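Homley Road Crossing Closure: Frequently Asked Questions

When does the crossing close?
Wednesday at 8 p.m. It stays closed for three nights and opens to cars each morning before the school buses run.

What is being done?
Crews are replacing the rails and the rubber panels between them. The old panels have been in place for nearly 20 years.

How do I get across?
Use the Calimlim Street underpass. Trucks too tall for the underpass should take Route 771 through Elville.

Can I walk or bike across?
No. The sidewalk is closed during work hours — please don't step around the barriers, even if no train is coming.

Will trains still run?
Yes, at reduced speed. Expect more horn noise than usual, because engineers have to sound the horn when they approach a work crew.

Who is doing the work?
Drosteck, under contract to the railroad. The town is handling signs and detours.

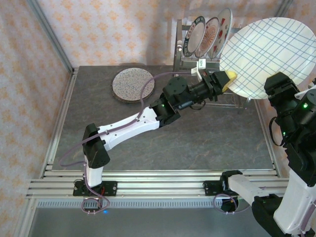

Who do I call with a problem?
Ask for Stela Iordache at the Elville street department.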